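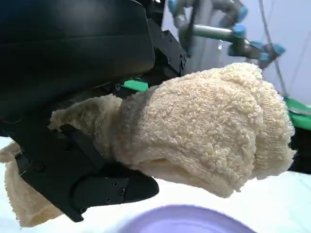
Cream terry cloth, bunched and full of folds.

I have never believed in the perfectly folded towel. Every housewares page from Pradstead to Kunville tells us to fold in thirds, edges hidden, and I did it faithfully for 2 years. What did I get? A handsome shelf, until someone pulled one from the middle.

Thick terry fights you anyway. All those loops want to puff up – press one corner flat and another rises. Stomo will sell you a folding board for this. I remain unconvinced. A towel rolled badly in a basket dries a face just as well.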